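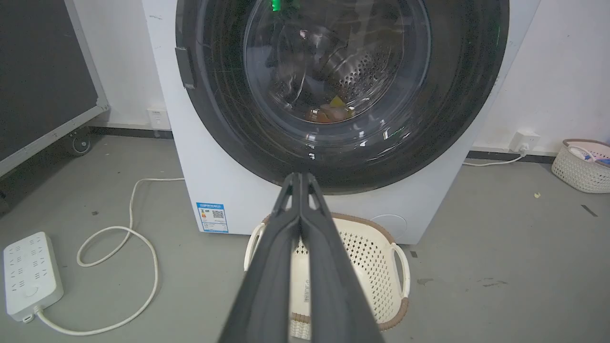
Laundry Corner

Gallery 5 in the Rooms at Work series, published by Stitutix

The laundry corner at the Sketen building takes up very little floor, and most of what happens in it happens between the washer door and a basket. We spent a January morning there for this part of the series. Earlier galleries covered the pantry shelves and the coat rack by the back door. Click any picture for the large version.

Front-loader and basket. The washer is white with a dark ring around the door, and the energy label is still on the lower left of the front. A small load in orange and yellow is in the drum. The cream basket sits on the floor right below the door, where clothes can be pulled straight down into it.

The round cover low on the right side of the machine is for the filter. The people who use the room clean it once a month, with a shallow tray and an old towel on the floor first. The basket gets moved out of the way for that job, and so does anything else within reach of a spill.

Loads are kept small by house rule. Bath towels go in by themselves, and bright colors are washed apart from whites unless they have been through several times already. The drying rack is kept in the hall closet and opened in the room next door, which gets more sun.

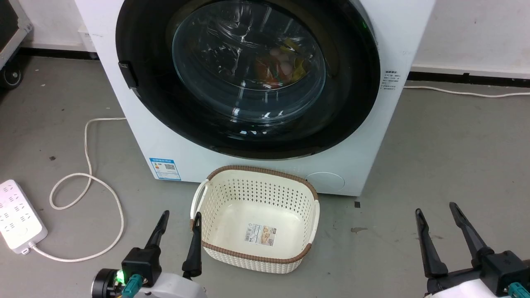 The basket was bought at Demirtaş, a housewares store a short walk away, for 269. It has two loop handles, a brown rim and diamond-shaped holes all around the sides. The product label is lying in the bottom. A larger size with a lid was on the same shelf for 1177, but it would have blocked the door to the hall.

Plastic was chosen over wicker for this room. It wipes clean, and it doesn't snag knits. The basket it replaced was a tall round one from Gaston, now used upstairs for spare blankets.

Once a load is out, the door is left open a few inches until evening and the rubber seal is wiped with a dry cloth. Detergent is stored on a high shelf in the hall.

Pictures in this gallery may be ordered as prints. Give the gallery code, 1598, along with the size you want.

Next gallery: The Ironing Board
Previous gallery: Coats and Boots
Back to all rooms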